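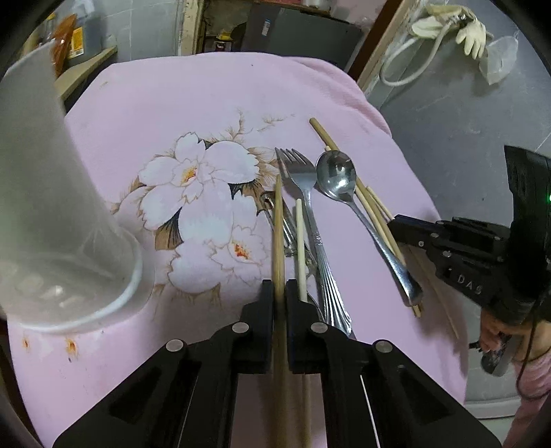

Ornamented steel and plain wooden chopsticks share a pink flowered tablecloth.

The Joy of the Mixed Drawer

Kaja Urbonaitė can tell you what she had for supper at her grandmother's by the fork she ate it with. Dumplings meant the heavy fork with the curling handle. Herring meant the thin one that bent. Soup got whichever spoon you could grab before your cousins did, and the cousins were fast.

She is 40 now and runs a small secondhand tableware shop called Odcombe, two rooms above a bicycle repair place, and I went there meaning to buy a butter knife. I stayed until they turned the lights off. Kaja sells almost nothing in sets. There are trays of forks, trays of spoons, a long shelf of chopsticks standing in jam jars, and the whole pleasure of the place is picking things up one after another and finding out that your hand has opinions!

Mine likes weight at the back. I had no idea. I've been eating with light, flat, straight-handled forks since college, and within ten minutes I was walking around with a fat ornamented one (leaves, scrolls, a sort of shell at the tip) and refusing to put it down.

"People come in to match something they've lost," Kaja says. "I always ask them to hold six others first."

Stainless steel with a decorative handle has had a rough time of it lately. For years the fashion was for cutlery as smooth as a pebble, and the fancy stuff went off to thrift stores in rubber-banded bundles. But pattern does a real job at the table. It gives your fingers something to hold, it catches light from a window or a lamp, and it hides scratches far better than a mirror finish. One of Kaja's trays is all from a pattern she knows as Druvmont, with a raised border that stops just short of the neck. She has been collecting it for years and still has only 4 of the soup spoons. She won't sell me one. I asked twice.

Then there are the chopsticks. I had thought of them as belonging to a different drawer, for a different sort of meal, and that's where Mārtiņš Tamošiūnaitė comes in. He cooks at Hetent, a lunch counter with one long table, and he lays out wooden chopsticks beside the forks and spoons every day, whatever is on the menu. Regulars use them for salad. They use them for roast potatoes. One woman eats her cake with them, very neatly, and I tried it with a slice of poppy seed roll and it's wonderful - small bites, no crumbs skidding off the plate.

He likes plain wood, the paler the better, and he doesn't mind when pairs get separated. A slightly dark stick and a slightly light one work together perfectly well, he says, provided they're the same length. Length is the thing to check. Hold the two upright on the table, side by side, and run a fingertip over the tops.

Wood next to steel also sounds nice, which I hadn't considered until I sat in Hetent at noon with the room full. Steel on steel rings. Wood on steel makes a soft tock, and a basket of both being carried to the table is one of the friendliest noises I know.

If you want to try a mixed table at home, start with the cloth. Kaja is all for flowers, the bigger the better, and pink if you have the nerve. A busy cloth with large pale blossoms makes odd pieces look as though they've come to the same party, where a white one puts each of them on trial. Put everything in the middle of the table in a heap and let people choose. Children love this. So did my father-in-law, who went straight for the biggest spoon and defended it through dessert.

Washing up takes a little care. Wooden chopsticks go in by hand, get a quick scrub and dry lying flat on a towel. Don't leave them soaking with the forks. Ornamented handles want an old soft toothbrush now and then, especially down in the curls, and a proper wipe afterward so the water doesn't leave marks.

For hunting, Kaja sends people to the Adomaitis market hall, where the last stall on the left keeps its loose cutlery in a tin bathtub. She once counted 555 teaspoons in there on a slow December morning. I've been since and came home with two forks, a jam spoon and one chopstick, and I'm looking for its partner.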